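Preltham Reuse and Recycling Centre
Household electricals: frequently asked questions

These answers apply to residents bringing small electrical items to the centre on Kellen Road. Businesses should refer to the separate page on trade waste.

Do I need to book?
Yes, for visits by car or van. Slots last 45 minutes and may be booked up to 18 days ahead. Residents arriving on foot or by bicycle may come at any time during opening hours and should report to the gatehouse.

What proof of address is accepted?
A council tax bill, a utility bill or a driving licence showing an address within the district. A bill shown on a telephone screen is acceptable. Tenants whose bills are in a landlord's name may show a tenancy agreement.

Which items can I bring?
Kettles, toasters, irons, radios, hairdryers, lamps, power tools, printers, telephones, laptops and desktop computers. Large appliances such as washing machines and fridges go to Bay 2, which has its own entrance from Prurkance Lane. Televisions are accepted at either bay.

Is there a charge?
There is no charge for household items. Households with a large quantity to clear, for example after a bereavement or a house move, are asked to ring the office beforehand so that a longer slot can be arranged.

Should I take an old computer apart before bringing it?
No. Please bring the tower complete, with its side panels fitted if you still have them. Items that have already been opened are accepted on the same terms, but loose parts should be placed in a box or a strong bag.

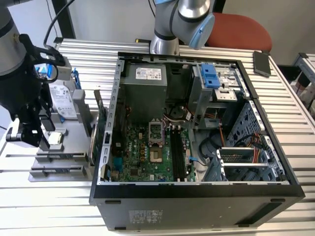

Sorcha Hegarty wrote to ask whether she might keep the hard drive and hand in everything else. She may. Residents are free to remove a drive at home, provided the computer is switched off and unplugged first, and the rest will be accepted in the usual way. The office cannot lend tools for this purpose.

What happens to the information on my computer?
You remain responsible for your own information until the item has been handed over. We recommend that you copy anything you wish to keep, sign out of your accounts and wipe the drive. Drives received at the centre are shredded by our contractor, Bălan Recovery, and are not resold. A certificate of destruction can be issued on request at the time of handover — it cannot be issued afterwards.

What about batteries?
Please take out any battery that can be removed by hand and place it in the battery tubs beside the gatehouse. Do not force a battery that is built in. Swollen or damaged batteries must be shown to a member of staff and must not be put in the tubs.

Can working items be passed on to someone else?
In many cases, yes. Items in fair condition are tested for electrical safety and offered through the reuse shop. Last year 193 items were sold in this way. The shop does not accept electric blankets, heaters or anything with a damaged flex.

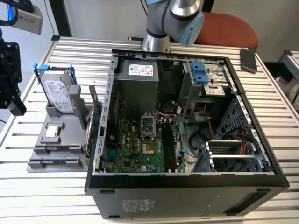
Could the shop put a particular item aside for me, one resident asked, if I leave my number? We regret that it cannot. Goods are sold in the order in which people come to the till, and the shop keeps no waiting list.

May I take something from the skips?
No. Once an item has been placed in a skip or cage it may not be removed by the public, including by the person who brought it. If you have handed something in by mistake, speak to staff before leaving the site.

Can somebody else bring my items for me?
Yes. A friend or relative may do so with a signed note and a copy of your proof of address. Paid carriers must use the trade entrance and hold a current waste carrier's licence.

When is the centre closed?
The gates open at 9 am and close at 5 pm, with last entry at 4.30 pm. From March the gates close one hour later. Notices of closure in high winds are posted at the gatehouse and on the centre's home page.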